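About Anberg
Home | About | Collections | Rates | Contact

Who we are

Anberg is a small firm in Westow. We record people doing ordinary jobs with their hands, and we sell those recordings to teams that want a robot to do the same jobs. That is the whole business. If you came here looking for a robot, we don't make one, and we are not sure the one you saw in the ad works as well as the ad says.

We started as three people who had spent too long on the buying end. We paid for demonstrations that were mostly useless: the same cup, on the same gray table, picked up the same way 3,000 times. The robot learned that cup. Put a different cup on a different table and it went for the air next to it. When we complained, the supplier offered us more of the cup.

What we do

Most of our work is done with a sensor glove or a hand-held gripper. A person does the job at a table while cameras record it and the glove logs the hand. We also do remote control sessions, where an operator drives an arm from a second station. Clients ask for those because the arm's own motion comes with them. They are slower, and people get tired and start moving like the arm. We charge more for remote control and we will usually try to talk you out of the first week of it.

We work in cafes, lounges, spare kitchens and anywhere else that will have us. Rooms with other people in them are fine by us.

From our table work: glove, spray bottle, striped cloth.

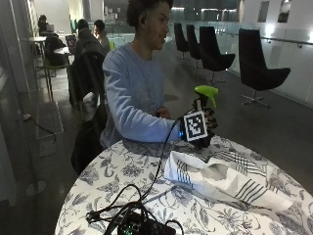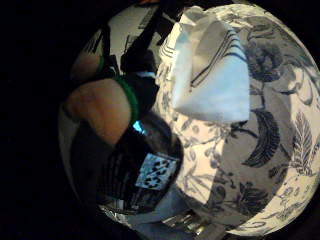
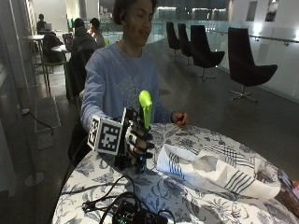 We get asked how many demonstrations a task needs. We don't know, and we would be careful with anyone who gives you a number over the phone. Our Paquette set, which covers wiping and folding, has 916 takes in it. After review we kept 777. The rest had tracking dropouts or a hand that hid the object for too long, and a few were just sloppy. They are listed in the notes with the reason each was pulled, and you can have them if you ask.

What we don't promise

We don't promise that a robot trained on our data will do the job in your building. A human wrist does things that most grippers can't, and a glove records all of it faithfully, including the parts your machine has no way to copy. Some of that can be fixed in software. Some of it can't, and we would like you to find out which before you order 600 more.

We don't use the word "effortless."

Stira

Stira is our review tool. It plays the camera views side by side with the glove log and lets a reviewer mark the bad stretches. We wrote it for ourselves and it looks that way. Clients get a copy with their first order. The search box has been broken since November and is next on the list.

Working with us

Send us the task, the object and a picture of the hand or gripper your robot has. We record a small batch first and you try it. If it doesn't help, stop there and pay for the batch only.

Page last updated December 19, 2021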